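The Coat on the Back Wall

Mariama Akpalu took the coat in on a Sunday, when the store was closed and she was only there to do tags. She had left the back door open for air. Wumpini Quansah came up the alley with a garment bag over her arm and knocked on the door frame.

"I know you're closed," Wumpini said.

"I am closed."

"It's one thing."

Mariama moved a stack of hangers off the intake table. Wumpini laid the bag down and unzipped it. The coat was long and gray with a wide collar, and the lining was dark blue. The label said Skundel. Mariama turned the cuffs back, then the hem. She checked under both arms, where coats usually go first, and she put her hand in each pocket. The store's tags were still on a string through the buttonhole, and the price was printed on the bigger one.

"Fourteen ninety-nine," Mariama said.

"One thousand four hundred and ninety-nine dollars," Wumpini said. "Plus tax."

"And you never wore it?"

"I wore it in the bedroom."

Tisemum was a small store. It sold women's clothes on one side and children's clothes on the other, with shoes across the back. Most of the women's tops were priced under fifteen dollars. The highest price Mariama had ever written on a tag was ninety, for a pair of boots, and the boots had stayed there until she marked them down.

"What were you hoping to get for it?" she asked.

Wumpini took a piece of paper out of her purse. She had worked it out at home. Thirty percent off of new, she said, was fair for something that had not been worn, and that came to $1,049 with the cents dropped.

"No one comes in here with that kind of money," Mariama said.

"Somebody might."

"They come in for school pants."

"Then they'll see it when they come in for school pants."

Mariama should have told her to try one of the places downtown, or to sell it online. She did tell her that, in fact, and Wumpini said she had looked into both. The places downtown wanted to keep too much. Online, people asked for more photographs and then stopped writing. So Mariama got out a consignment form and filled in the top. The split was half and half. The term was ninety days. After thirty days the price dropped by a quarter, and after sixty it dropped by half.

"Can we skip the drops?" Wumpini said.

"It's the same form for everybody."

"I know. I'm asking."

Mariama looked at the coat. She drew a line through the part about the drops and put her initials next to it, and Wumpini put hers.

She hung it on the back wall above the shoes, on a wooden hanger she brought from home. By the middle of the week everybody had asked about it. A woman with twins read the tag and laughed out loud. The man who delivered packages asked if the comma was a mistake. A high school girl tried it on, with Mariama standing close by, and it came down to her ankles. She turned around twice in front of the mirror and then took it off carefully and handed it back.

"Is it real?" the girl said.

"It's a real coat."

"My grandmother had a Starkell one that looked sort of like it. It itched."

"This one doesn't itch," Mariama said. She had tried it on herself by then, after closing.

Wumpini stopped by every few days. She lived over on Annan Street, six blocks away, and she always had some other reason to be passing. She would look through the blouses near the door, and hold one up, and put it back. Then she would look at the back wall.

"Anybody?" she would say.

"People like it."

"But nobody."

"Not yet."

In the third week a woman called on the phone and asked for the measurements. Mariama stood on the step stool with the receiver under her chin and measured the shoulders and the sleeves and the length in back. The woman thanked her and said she would be in that afternoon. Mariama wiped down the counter and moved the rack of clearance jeans so there would be a clear way through to the back. The woman did not come that afternoon or the next day.

October was slow. The weather stayed warm and people brought in more than they bought. Mariama had to turn away summer clothes that were perfectly good. The heating bill for the store was not much yet but the rent had gone up, and one evening she sat down with the account book and saw that if the coat sold at the price on the tag, her half of it would cover what she was short. She had not thought about it that way before. After that she had trouble not thinking about it.

She moved the coat to the front window. Two days later she moved it back, worried about the sun on the collar.

When Wumpini came by next, Mariama had the form out on the counter.

"I could put it at seven hundred," she said. "I think at seven hundred I could call a few people."

"You said we'd skip the drops."

"I did. I'm asking."

Wumpini put her purse down. She was quiet long enough that Mariama went and straightened the belts.

"I bought it for a job," Wumpini said. "I had the second interview and they walked me around and showed me the desk. There was a coat closet with everybody's coats in it. I went to Skundel from there, the same day. I put it on the card."

"And the job?"

"They hired from inside."

"Why didn't you take it back?"

"You get fourteen days. I kept thinking they'd call." She picked up a price gun from the counter, looked at it, and set it down again. "I've been paying on it since March. I pay the minimum. When I did the math on what I wanted for it, I wasn't doing thirty percent. I was doing what I still owed. Then I saw it was close to thirty percent, so I said that."

"But you only get half," Mariama said.

"I know that now. I didn't read the form until I got home."

Mariama turned the form around and read it herself, the whole thing, including the small type on the bottom that she had copied years ago from another store's form. A customer came up with a child's raincoat and Mariama rang it up and put it in a bag. When the customer was gone she folded the form and put it under the register.

"Leave it where it is for now," she said. "We'll see when it gets cold."

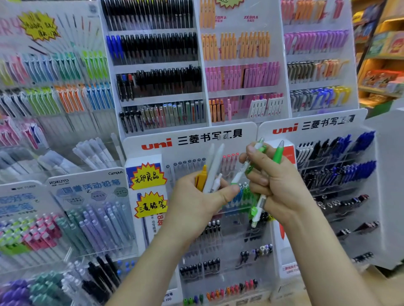 It got cold the week before Thanksgiving, all at once. People came in stamping their feet and wanted gloves, and hats, and anything with a lining. Mariama sold every child's snowsuit she had and most of the wool. She kept the door to the back shut to hold the heat in and ate her lunch standing at the register.

The girl from the high school came in with her mother, looking for boots, and pointed at the back wall. The mother read the tag. She was a tall woman in a nylon jacket with a broken zipper, and she had pinned the jacket shut in two places.

"Would you take less?" the mother said.

"How much less?"

"A lot less. I've got two hundred for a coat. It has to be a coat I can wear to work for a long time."

Mariama told her it wasn't hers to say, and wrote the woman's number on the back of a receipt. She called Wumpini after closing. She gave her the number exactly as it had been given to her, and she said it was low, and that Wumpini was free to say no.

"What would you do?" Wumpini asked.

"I'd want more than that."

"But what would you do?"

Mariama looked at the coat. The hanger had left no mark on the shoulders. Under the store lights the gray looked almost brown.

"I'd ask for four," she said. "And I'd let her pay it by the month. And I wouldn't take half. I'd take the cost of the hanger."

"You brought the hanger from home."

"Then I'd take the hanger back."

Wumpini said she would have to think about it. She called back at nine that night, when Mariama was already in bed with the light on, and said all right. She asked whether the woman was nice. Mariama said she hadn't noticed one way or the other, but she had wiped her feet.

The mother said four hundred was too much and then came in the next day and paid the first hundred in twenties. Mariama wrote out a card for the payments and kept it in the drawer. By the rules she should have kept the coat in the back until it was paid off, as she did with strollers. She gave it to the woman and the woman put it on. It fit in the sleeves. She took the pins out of the nylon jacket and asked if Mariama wanted it for the store, and Mariama said she couldn't sell it with the zipper like that, but there was a box for the church if she cared to leave it.

Mariama was still short on the rent. She called the landlord and asked for an extra two weeks, and he gave her one.

In December Wumpini came in for a coat of her own. She went through the rack from one end to the other and picked a green one with a hood, marked thirty-eight dollars. One of the buttons was loose. Mariama took it off and sewed it on again at the counter while Wumpini held the thread.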